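Reports > Funded Projects > Irach Computer Reuse > September

September, by the Irach project lead

Hi all -- quick catch-up on where your money has gone since spring. We've now taken in 1,002 donated computers at the Vunach depot, which is a lot more than I'd planned shelves for (I'm writing this wedged between two pallets). Of the latest load, 118 are ready to go and 54 are waiting on power supplies.

The Skoment pickup route is running well, and the schools love getting a morning slot. Rent went up in September, so I moved some of the printing budget over to cover it. I'd like to talk about that before the next payment.

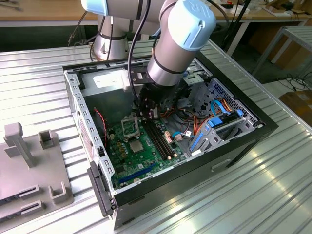

2 min read

Desktop towers are still most of what we get, and plenty need a processor or memory before they're any use to a family. Laptops go out the door the minute they're wiped!

Next up is the Esfahani Street drop-off point. The lease is signed, the sign isn't up yet, and I still need a quote for the ramp.

Recent reports
- Finding a bigger depot in Vunach
- Skoment pickup route: first month
- What we do with old monitors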